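4.2 Equipment planning and replacement costs

The budget for the second year was drawn up after the first six weeks of folding work at the Udusthorpe house, when we had a better idea of which parts wear out and which simply need cleaning. The original plan, written by Backlund and Tangen before any equipment had been ordered, treated the grippers as a single purchase with a fixed life. It allowed for 6 hand-held units and no spares, and it put the whole sum into the opening month. We now think this was the wrong way to divide the money, and the present section sets out what we would do with the same total.

Table 3 gives the full list of costs. The largest line is the units themselves, bought from Luvell in one order. Luvell quoted a lower price per unit for orders placed before April, and we took it, although this meant committing to one finger type before we had tried it on knitwear. The second largest line is labour for setting up rooms and resetting garments between attempts. Fingertip pads, fasteners and pivot caps were entered together under sundries, with an allowance of £1,000 for the year. Storage and transport were covered by the university and are left out of the totals.

Bedrooms were the most expensive rooms to plan for. A kitchen worktop can be cleared and reset by one person, but a bed has to be made up again whenever the sheet has shifted, and this takes longer than the fold. Figure 7 shows the bedroom setting used for the garment tasks.

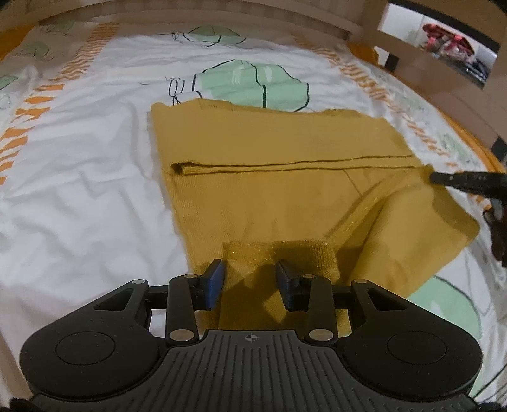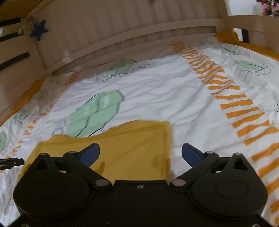
Figure 7. Gripper and mustard-yellow cloth on a patterned bed sheet.

Costing for this kind of task depends mostly on how many units must be ready at the same time. A single-handed task needs one working gripper and perhaps one in reserve. Folding on a bed was planned as two-handed work, and a fault in either unit stops the session, so the reserve has to be worked out per pair. The pads need separate treatment. In the first picture of Figure 7 the blue pad on the left finger stands open over a raised fold of knit, and it is this inner face, pressed against yarn and bedding many times in a session, that we now list as a consumable with its own line. The silver pins capping the joints in the same picture were at first counted with the pads under sundries; they have been moved to the yearly service, as they can be checked when the arms are taken down for cleaning.

The revised plan therefore splits the equipment budget into three parts. The first is the purchase of complete units, reduced by one from the original order. The second is a parts fund, spent through the year and reviewed each month. The third is a service visit, for which Homside gave us a written quotation of £2,058 covering all units, return carriage and recalibration. The quotation is dated Tuesday, March 24, 2026 and does not include pads. We compared it with doing the work ourselves and found little difference in cost once staff hours were counted, but the visit can be booked between sessions and the staff cannot always be spared.

Garments and bedding were a small cost and are easy to underestimate. Tangen kept the receipts for the first period and found that washing was a larger expense than buying. We have added a laundry line to the revised budget – it was missing from the first – and we suggest that other groups planning work with household textiles do the same.

Two points remain open. We do not yet know whether pads used mainly on coarse knits should be replaced on a shorter schedule than those used on cotton, and the monthly review is meant to settle this. We also have no good figure for the resale value of used units. Backlund's estimate in the first plan assumed a third of the purchase price, but it was taken from older equipment of a different kind, and we have set the value at zero in Table 3 until a unit has been sold.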